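Week 3 handout: two-arm planning, floor tasks
Updated 2025-04-10. Replaces the April draft, bin that one.

Reading: Hajdu notes, ch 3. Skip the proofs.

Today = coordination layer only. Low level control was last time, assume it works. 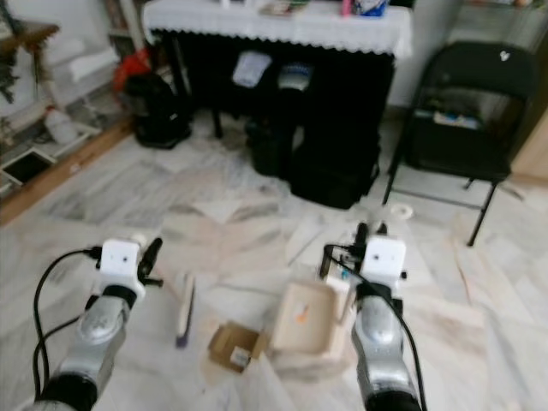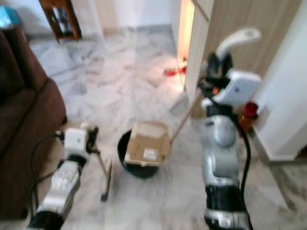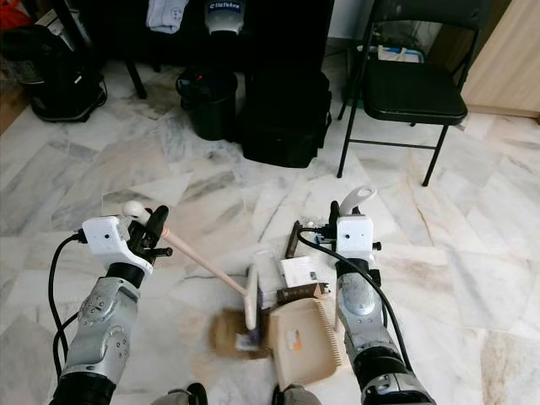
Marble floor in all three. Broom and dustpan in the last.

Two arms, one task. Options:
- one planner, both arms, joint space gets big fast
- two planners + a lock on the shared region (what we use)
- leader/follower, fine for carrying, poor for sweeping

Lock rule: an arm asks for the middle zone, gets it or waits. Timeout 600 ms, then back off and replan. Don't set it lower, Dezső Dudás tried in the Orcombe branch and both arms just kept backing off forever.

Tool frames. The tip of the tool is the thing you plan for, so your transfrom chain is wrist > gripper > tool tip. Re-estimate after every grasp. Long handle = small angle error at the grip, big error at the far end. Do the trig yourself, it's on the assignment.

Perception: shiny floors give false depth. Fit the plane first, throw out anything under it, THEN segment. Max 30 planes candidates in RANSAC is plenty for us.

Assignment: write the lock in Tadurer, 30 marks. Log every wait. Colour your plots by arm please. Submit through Jurkov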